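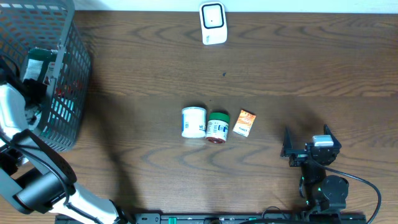
Sorting Small Things: Jars, Packets and Baskets
Learning pages for younger readers, Hestton Museum of the Home

Every home has small things that need a place to live. There are jars, tubs, boxes and packets, and many of them are used every day. When they are left out, a table soon fills up. This page explains how people sort small things and why different containers have different shapes.

What is sorting?

Sorting means putting things into groups. The things in one group are alike in some way. They may be the same shape, the same size or the same colour, or they may be used for the same job.

There is often more than one right answer. Two jars with lids can be a group because they are both jars. A white jar and a jar with a green lid can also be put in different groups, if you are sorting by the colour of the lid. Before you begin, choose your rule and say it aloud.

Why do jars have lids?

A lid keeps the air and dust out and keeps the contents in. Most jar lids turn. The small ridges inside the lid are called the thread, and they fit against matching ridges on the neck of the jar.

A jar can stand up by itself because it has a flat base. Jars in the museum's kitchen store are placed with their labels facing forward, so that staff can read them without picking them up.

Why are packets flat?

A small packet is light and takes up very little room. It can be slipped into a narrow space where a jar would never fit. A packet does not stand up well, however, and is easily lost under larger things. It is best to keep packets together at the front of a basket or in a shallow box.

What is a mesh basket?

Mesh is a material with many small openings. A mesh basket lets air move through its sides, and you can see a little of what is inside. A handle makes it easy to carry from one room to another.

The first baskets were woven from reeds, grass and thin branches. The Ayala Gallery, on our upper floor, has 40 baskets from homes in and near Drurnum. Some are large enough to hold firewood. The smallest was made to hold 3 eggs.

Words to know

Container: anything made to hold something else.
Label: the words and pictures that tell you what is inside.
Base: the bottom part, which rests on the table.
Mesh: a material made with many small openings.

Try it at home

Ask an adult to choose some small, safe things for you to sort. Medicines and cleaning products must not be used. Clear a space on the table and sort the things by shape. Mix them up and sort them again by colour. Did any of them change groups?

When you have finished, put everything back where it belongs - tall things at the back, flat things at the front.

Page last checked October 2019.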